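Ploltdale Countertop Fruit Set: README

Maintainers: Chibuzor Nwosu, Olumide Chukwu
Release: 2
Status: stable, label fixes only

Summary

The Ploltdale Countertop Fruit Set is a collection of 3,561 still pictures of small fruits on kitchen counters and in serving bowls. It covers one household activity, moving loose fruit between a counter and a bowl, at all stages. Each picture has a fruit list, a location for every listed fruit (bowl, counter or hand), and a short free-text note on the container.

The set was put together at Fandmont for work on recognizing small produce in ordinary kitchens. Most of the fruit collections we had used before showed single items on plain backgrounds, or supermarket crates with hundreds of the same item. Mixed bowls with a few different small fruits were hard to find.

Contents

pictures/ all pictures, one folder per session
labels/fruit.csv one row per fruit per picture
labels/container.csv one row per picture
notes/ session notes, plain text
CHANGES change log

There are 18 sessions. A session is one kitchen, one container and one selection of fruit. Session folders are named for the kitchen and a running number, for example josimar_04. The Josimar kitchen has the most sessions and the Sibiya kitchen has the widest range of containers.

Typical picture

Pictures are taken close to the counter. Between two and a dozen fruits are in view, of mixed type and color, and some are partly hidden by the container, by tools or by each other.

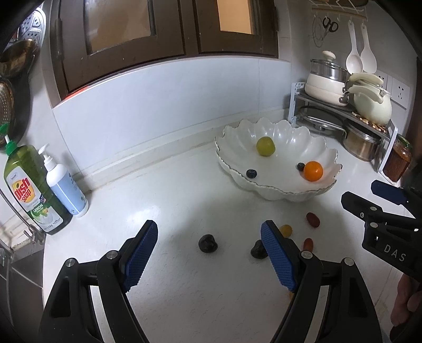 Figure 1. White counter, scalloped white bowl with gold rim line. Dark plum, red and yellow cherry tomatoes on the counter; blueberries among the fruit in the bowl.

Partly hidden fruits are labeled if any skin is visible and the color can be named. If the type cannot be decided, the row uses a color and size class in place of a type (see below). Fruits hidden completely are not labeled, even when the session notes say they were present.

Fruit types

plum_dark: dark purple to black skin, any shape
plum_green: green or yellow-green skin
grape: any color
cherry_tomato_red: round or oblong
cherry_tomato_yellow
cherry_tomato_orange
mandarin_small
blueberry
unknown_small: with a color in the next column

Cherry tomatoes are treated as fruit throughout. Round and oblong varieties share a type, and the shape column separates them. Only the red class has enough oblong examples to be useful by itself.

Known confusions

Small mandarins and orange cherry tomatoes look alike at low resolution, mainly when the stem end faces away. A labeler who could not see pores in the skin or a stem scar was told to use unknown_small, orange. The same applies to green plums and large green grapes. We did not go back to the session notes to settle these cases, as the labels are meant to record what can be told from the picture alone.

Glossy dark plums pick up highlights from windows and ceiling lights. In some 2,000 rows the highlight flag is set to 1. The flag is a judgment and was not checked by a second labeler.

Blueberries inside a deep bowl are the most often missed item. Release 2 added missing blueberry rows in the Sibiya sessions. The Josimar sessions were checked and needed few changes.

Containers

container.csv gives a material, a main color, a rim type (plain, wavy, cut, other) and a free-text note. Shell- and flower-shaped bowls are entered as wavy. A trim line of another color goes in the note, not in the color column. If part of the rim is out of view, the rim type is taken from the visible part.

A fruit touching the outside of the bowl counts as counter. A fruit resting on the rim counts as bowl. Fruit held above either surface counts as hand, whatever is holding it.

Splits

Splits are by session, so no kitchen and container pair appears in both training and test. Do not re-split at random by picture. Pictures within a session share lighting, counter and fruit, and a random split gives scores that are too high.

Limits

All kitchens are indoors and most counters are white or light gray. Dark stone and bare wood are rare. No picture shows cut, peeled or spoiled fruit. Fruit sizes are relative classes (S, M, L) with no physical scale, and the set should not be used to estimate weight or portion. The type list reflects what was in the shops near Fandmont in January, so berries other than blueberries are missing.

Reporting errors

Send the picture name, the row number and the proposed label to Olumide Chukwu. Reports with several rows are easier to handle as a csv in the same column order as fruit.csv. Questions on the type list or the split files go to Chibuzor Nwosu.

Changes in release 2

Added missing blueberry rows, Sibiya sessions
Merged cherry_tomato_oblong into cherry_tomato_red, shape column added
Corrected rim type for wavy bowls previously entered as cut
Removed duplicate rows in josimar_04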